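Let people finish things slowly

I have belonged to a craft group in Kudutville for seven years, and in that time I have heard the same complaint at nearly every meeting. Someone holds up a half-made scarf and says sorry. I think we should stop saying sorry.

Unfinished work has a bad name. Magazines tell us to clear it out, and the pattern sellers want us to start the next thing. 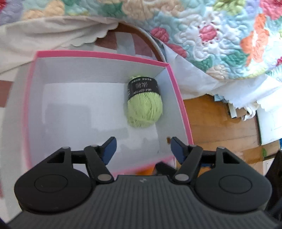 My friend Kamala Shetty took three winters over one blanket. She put it down when her mother was ill and picked it up again in September. The stitches are tighter in the middle, and she has left them that way.

I have heard the other side from Annatjie Maluleke, who says a cupboard full of half-done jobs weighs on her. Fair enough. If it bothers you, give the yarn away. My quarrel is with deadlines set by people who will never wear the jumper.
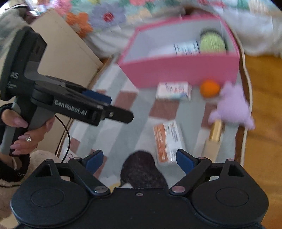 What a group could do

Drop the monthly show of finished pieces. The Stellville group did this and now has up to 17 people on a Sunday, many of them beginners. Let members bring whatever they are working on, at any stage, and leave the end date to them.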